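4.3 Recording memory insertion trials
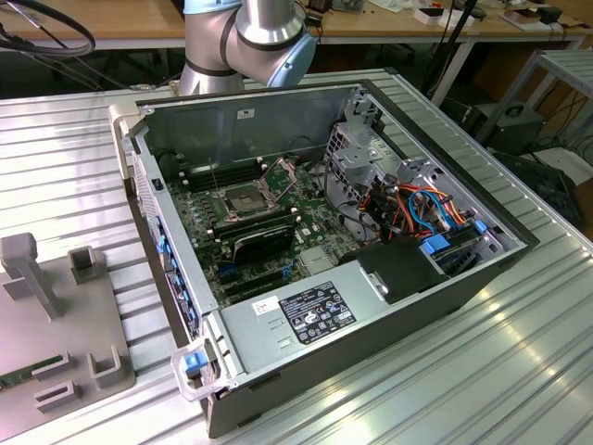
Follow these steps for each trial of the Fogh insertion method. A full set is 600 trials, run in blocks of 18.

1. Lay the tower on its side on the aluminum table with the side panel off and the board facing up.
2. Check that the latches on the target memory slot are open.
3. Place one memory module flat on the fixture plate.
4. Move the arm to its home pose and zero the force sensor.
5. Start the log, then start the policy. Do not touch the table until the arm returns home.
6. Score the trial. A module counts as seated only if both latches have closed without help.

Note: Partial insertions are scored as failures. The 2024-05-18 results used this rule – older logs did not and should not be pooled with them.

Note: If the case is moved between blocks, repeat the slot calibration in 4.2.

Caution: Keep hands and sleeves away from the open CPU socket. The contacts bend easily.

Caution: Unplug the tower's power supply before step 1.

Send finished logs to Hideaki Hayashi with the block number in the file name.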